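Home News Borrow Meetings Join Contact

Nillcombe Toy Library
Minutes of the spring meeting, 2022-04-08

Present: Corina Kofler (chair), Jonas Berchtold, Brigitta Koller, Tsegereda Feyisa (minutes)
Apologies: Reto Sutter

1. Last minutes
Accepted. Jonas asked that "puzzel shelf" be corrected to "puzzle shelf" throughout. Done.

2. The catalog
Brigitta has finished going through the whole collection and we now have 602 items on the list, every one with a shelf letter and a short note on condition. There was real applause for this! She started at the picture books in the winter and worked her way along to the ride-on toys, and she found the missing Memovell cards inside the farm set, so that game can go back out to families at last. There are still 77 items marked "needs a proper box." Most came to us in bags or in their original packaging, and some of that has been taped up more often than is good for it.

3. Boxes
Hubmann has offered us plain cardboard boxes at a very friendly price if we take 100. Corina wondered whether that was too many. Brigitta pointed out that boxes wear out and that we have the space under the stairs. Agreed to order. Jonas will ask if they can come flat.

We then talked for a good while about how to pack, which was the best part of the afternoon. Everybody has their own method and everybody is proud of it. Jonas packs the biggest piece first and fits the rest around it. Brigitta lays everything out on the table beside the box before anything goes in, and she won us over, as you can check against the list while you're at it.

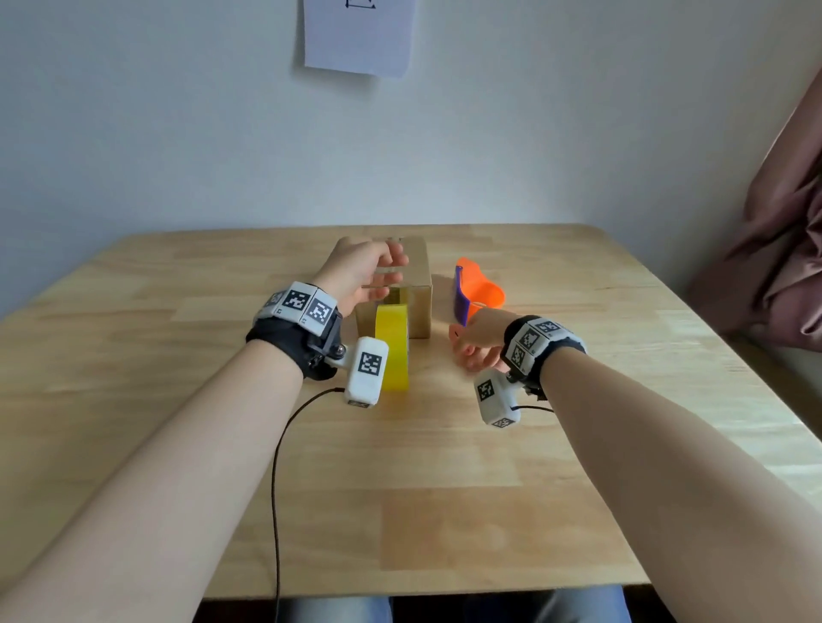

Tsegereda Feyisa
Minutes secretary

The pale wood table got a lot of praise. It has a lovely grain and there is room on it for a box and whatever goes with it, with your elbows where you want them. Agreed that it stays by the wall near the pink curtain and does not go back to the reading corner. Corina will let the story group know and find them the folding one.

Jonas asked that sheets taped to the wall be put up straight from now on. Brigitta said the one above the table has character. Left as it is - Jonas wished his view to be minuted.

4. Labels
Long discussion. We will use the Usby labels, short side of the box, with item number and name in large letters. A contents list goes inside the lid, handwritten is fine. Corina would love a small drawing on each label so that the children can find things themselves, and she has already done eight. They are wonderful, especially the hedgehog. Anyone who likes to draw is warmly invited to take a stack home.

5. Small parts
Brigitta suggested cloth bags for dice, counters and pegs. All in favor. Reto had sent word that his sister has a sewing machine and plenty of leftover cotton. Tsegereda to write to him and say yes please, drawstring if possible.

6. Open day in June
We want the packed shelves to be finished and looking their best by then. Ideas so far: a packing table where families can have a go, a puzzle swap, lemonade. Jonas offered to bring his marble run again and was told he had better.

7. Any other business
The key for the cupboard is back on its hook. The kettle is new, so please don't fill it above the line.

To do
Jonas: boxes from Hubmann, ask about delivery
Corina: folding table, more label drawings
Brigitta: print the list of items needing boxes
Tsegereda: write to Reto about the bags

Next meeting in June, before the open day. Corina is bringing cake.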